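Laundry corner notebook, December, 4:40 pm
Entry by Nikola Todorova

Second week on the washing corner and I'm really enjoying it! Amos Pruitt dropped off the blue cartoon prints for the Rirasby fabric trial, so the front loader is getting plenty of use. Bakari asked for more notes on the basket and the door, so I'm putting them down while I remember.

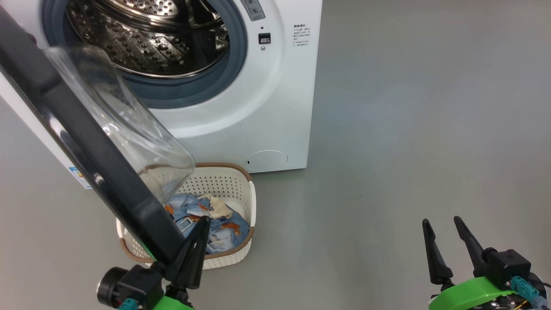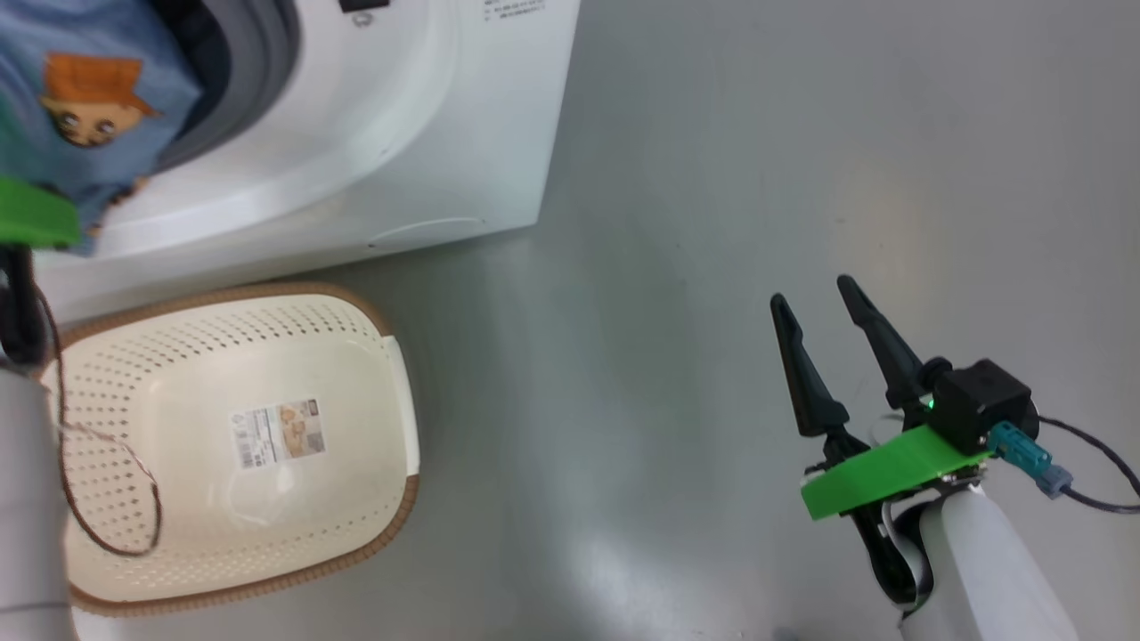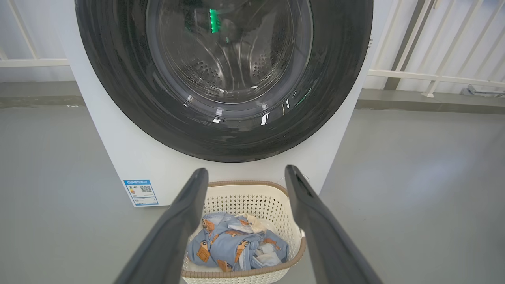 Reading time: 2 min

The low oval basket is a great find. It sits right under the door, so a dropped sock has only one place to go – and the tan rim is smooth, nothing for a knit to catch on. The little holes all over the sides let things air if a load has to wait for Kheri.

I love these prints. The animal face with the orange hat-like thing on its head is my favorite, and I want to see how it holds its color. Nafula's plan is 2 washes inside out, then compare with the swatch in the Romaniuk folder. Swatch is 100 percent cotton, tag no. 138.

Still to do:
Wipe the rubber ring, folds too.
Check the round filter cover at the bottom right before the next load.
Ask Nafula if the beige piece goes in with the blues or separately (I'd say separately).
Get someone to translate the lines of Chinese by the door latch – they might be loading instructions, would be good to have them in here.

Kheri has the corner until six. Swatch folder is back on the shelf.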